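Gruronetti Programme: Software Workstream
Interim Progress Report to the Lumenta Fund
Prepared by Calum Shearer, Programme Lead
Submitted Friday, June 23, 2023

1. Purpose of this report

This report sets out progress on the software workstream of the Gruronetti programme during the second funding period. It covers the recording tools, the perception and pose-tracking software, the motion planner and the training pipeline. Mechanical work on the arms is reported separately by Cerketti and is mentioned only where it affects the software schedule.

The Fund asked in its last review letter for more detail on how demonstration data are checked before they are used for training. Section 4 has been extended for that purpose.

2. Summary of position

The workstream is on schedule against three of its four deliverables. The recording software (D1) is complete and in daily use. The tracking and alignment package (D2) has been accepted internally and is awaiting documentation. The policy training pipeline (D3) runs from start to finish but does not yet meet its agreed success rate. The motion planner (D4) is 4 weeks behind plan, for reasons given in section 6.

Spending is within the approved budget. No request to move funds between headings is made at this stage.

3. Recording software (D1)

The recording software takes in video from the head camera and from the camera on each hand-held gripper, together with the gripper opening and the tracked position of each device. All streams are stamped against a single clock on the recording computer. In the first period the three video streams were stamped separately by their own drivers, and the differences between them grew during long sessions. The single clock was introduced in April and the drift has not been observed since.

The operator interface was rewritten at the same time. Operators had reported that starting and ending an episode required too many steps at the keyboard. An episode is now opened and closed by a foot pedal, and a spoken prompt confirms the change of state. An operator may also mark an episode as spoiled by a double press, which keeps the file but excludes it from the export. Spoiled episodes are retained for the fault-detection work described below.

Files are written in the Drilline format, our internal container for multi-stream recordings. Version 2 of the format stores calibration values inside each file. Previously they were held in a separate folder, and on two occasions a session was processed with the wrong set. The converter for older files has been released to all partners.

One defect remains open. When the storage disk is nearly full, the recorder reports a successful save before the write has been completed. A check on free space has been added as an interim measure, and a full correction is planned for the next release.

4. Demonstration data and quality checks

By the end of the period the team had recorded 192 accepted episodes of two-handed tabletop handling. The tasks use small household articles placed on a plain board, and each is carried out by one person holding a gripper in each hand. The plain board was chosen after early trials in which the segmentation model confused the grain of the table with the edges of thin objects.

Each episode passes through an automatic check on the night it is recorded. The check looks for missing frames, for gaps in the tracked position longer than the permitted limit, and for disagreement between the reported gripper opening and the opening estimated from the gripper camera. The last of these depends on both fingertips being found in the gripper view, and is therefore run first on frames in which the gripper is open and unloaded.
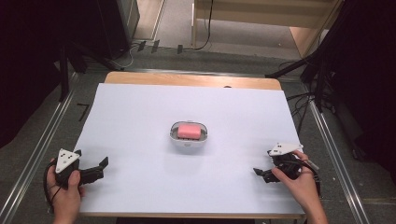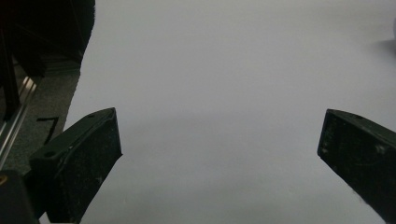
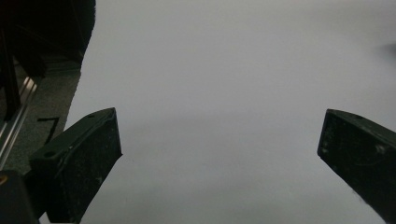 Figure 1. Work at the recording table with the hand-held grippers: the head view (first) and gripper views with the fingers apart over the pale work surface (second and third).

Episodes which fail the automatic check are reviewed by a member of staff. The reviewer may accept the episode, shorten it or withdraw it, and must enter a reason from a fixed list. Kęstutis Adomaitis, who is responsible for data quality, reviews a sample of the accepted episodes each week in order to find faults that the automatic check does not catch.

The most common cause of withdrawal has been loss of tracking when the marker plate on a gripper is turned away from the head camera. It accounts for more withdrawals than all other causes together. Operators have been given revised guidance on wrist position, and the tracking software now carries the estimate through short losses, as described in section 5.

The second cause is confusion of the fingertips with dark material in the background of the gripper view. The fingers are dark, and the fingertip detector was originally trained on images with a light background throughout. It performed poorly where floor, stands or black cloth came into view beside the board. The detector has been retrained with backgrounds of this kind. It has also been given a simple limit on where in the view each finger can lie, given the known geometry of the device. Results on the held-out set are satisfactory for the left gripper. The right gripper shows a small remaining bias near the fully open position, which is believed to come from its calibration and is under investigation.

5. Tracking and alignment (D2)

The tracking package estimates the position and direction of each gripper from the dotted marker plate fixed to it, and combines this with readings from the motion sensor inside the handle. The combination was previously carried out after recording. It now runs during recording, so that the operator is warned at once if the estimate becomes unreliable.

The filter was redesigned to continue through short losses of the marker. Losses of up to 18 frames are now bridged without a visible step in the path when the marker returns. Longer losses are flagged and the episode is passed to review. The team considered raising the limit further but decided against it, as the sensor estimate becomes poor during quick turns of the wrist.

Alignment between the head camera and the gripper cameras is checked at the beginning of each session by means of a short calibration movement. The procedure takes less time than the former method and does not require a printed target. It does depend on the table and stands remaining where they were at the start of the session. Tape marks on the floor are used as a reference, and the session log now includes a line in which the operator confirms that they have been checked.

The remaining work on D2 is the user manual. A draft is in circulation and comments from Cerketti are expected shortly.

6. Motion planner (D4)

The planner converts the paths recorded with the hand-held grippers into joint movements for the two-arm platform. Difficulties were met in two areas.

The first concerns paths in which the two grippers face each other closely across an object. A person can bring the two devices nearly together without discomfort, but the arms behind them on the platform take up more space, and the planner rejected a large share of such paths as collisions. Many of these rejections were found to be too cautious, because the collision model treated each wrist as a single large box. A more exact model has been prepared and has removed most of the false rejections. It is slower to evaluate, and work is under way to use it only when the simple model reports a possible contact.

The second concerns timing between the arms. Where one arm had to be slowed to respect a joint limit, the other continued at the recorded speed, and the two lost their relation to each other. The planner now slows both arms together. This change required the timing module to be rewritten and was not foreseen in the original plan. It is the main cause of the delay reported in section 2.

The revised planner is being tested in simulation. Trials on the platform will begin once Cerketti has completed the replacement of the wrist cables.

7. Training pipeline (D3)

The pipeline reads accepted episodes, applies the alignment, divides them into training and test sets by session, and trains a policy which predicts short sequences of gripper movement from the camera views. Training may be started from a single configuration file, and every run records the software version and the list of episodes used. Any result reported to the Fund can therefore be reproduced.

The most recent policy was evaluated in a set of 30 trials on the platform, using the earlier planner. The success rate was below the agreed level. The failures were mainly at the moment of first contact with the object, where the arms closed slightly too early. Inspection of the data suggests a small delay in the gripper-opening signal relative to the video. A correction has been added to the export step and the policy is being retrained. The evaluation will be repeated in full with the revised planner, and the results will be given in the next report whether or not the target is met.

8. Risks

Delay to platform access. The planner and training work both need time on the platform. If the cable replacement takes longer than expected, evaluation will be moved to simulation in the first instance.

Range of demonstrations. Accepted episodes were recorded at one table and in one arrangement. Policies trained on them may perform less well elsewhere. A second arrangement, with different lighting and a darker work surface, will be introduced in the coming period.

Staffing. One developer post has been vacant since April. Interviews have been held and an appointment is expected before the next review.

9. Work planned for the next period

Correction of the storage defect and release of the recorder to partners.
Completion of the D2 manual and formal handover.
Recalibration of the right gripper and a repeat of the fingertip test.
Planner trials on the platform, beginning with single-arm paths.
Repeat evaluation of the retrained policy.
Recording in the second arrangement.

10. Decision requested

The Fund is asked to note the progress reported and to approve a revised completion date for D4, 4 weeks later than the date in the grant agreement. No additional funding is requested. The final date of the programme is not affected.

Questions on sections 3 to 5 may be addressed to Kęstutis Adomaitis, and on all other matters to Calum Shearer.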